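March
By Gizella Somogyi

A wrestling and grappling club in Skenside has started a course for hospital security staff and orderlies who have to hold a struggling patient without hurting them. The first group finished the course this month, and a second group is signed up to begin in the spring.

The course was put together by Heriberto Llanos, head coach at Akl Grappling, who wrestled in college and later worked nights as a security officer at a county hospital. He said most of the training he got on that job was a slide show and a one-page handout.

"They told us to stay calm and use the least force we could," Llanos said. "Then you're in a hallway with a man who weighs 185 pounds and doesn't know where he is. I had wrestling to fall back on. The other guys on my shift didn't."

Students meet at the club for 7 sessions, each 60 minutes long. There are no throws, no chokes and no strikes. Neck holds are banned, and so is any weight on the chest or back of a person who is face down. Most of the time goes to standing control: how to take hold of an arm above the elbow, how to move with someone who is pulling away, and how to get a person seated on the floor without dropping them.

Work in pairs takes up the later sessions. One partner holds an arm and the other talks, and only one person is allowed to speak to the patient at a time. Llanos said that part gives people more trouble than the holds do.
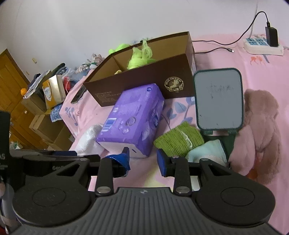 Gizella Somogyi, staff writer

The first group was made up of workers from the Clestora clinic on the east side of town. The clinic paid the fee and let staff attend on work time. A clinic supervisor sat in on two of the sessions and asked for changes, including more practice in tight spaces. The club marked off a strip of mat with tape to match the width of a treatment room doorway and ran the same drills inside it.

Students do not wear a gi or wrestling shoes. They train in the pants and shoes they wear to work, with badges and pens taken off first. Llanos said grips that depend on a heavy jacket are no use against a thin gown, so he dropped them from the program before it opened.

There is a short test at the end. Each student goes through 5 situations with a coach playing the patient, and has to show when to let go as well as how to hold on. A student who grabs a wrist and twists it has to repeat that part. No belt or rank is given, and the certificate is good for one year.

Not everyone at the club was in favor. Some of the regular members complained about losing evening mat time, and the beginners' wrestling class was moved to the smaller room while the course was running. It will move back to the main mat once a new schedule is posted.

Llanos said he has also been asked to teach the course at Zastora, a private care home outside Skenside. He has not agreed to it yet. Many of the residents there are in their eighties, and he wants a nurse to go over the holds with him before he teaches them for use on people that age.

"A hold that's fine on a teenager can break an older person's arm," he said. "I'd be more likely to cut things out than add anything."

The next course is open to security staff, orderlies and nurses' aides. No background in wrestling or martial arts is required. Sign-up is at the club's front desk from 4 p.m. on training days, and students need a signed note from their employer.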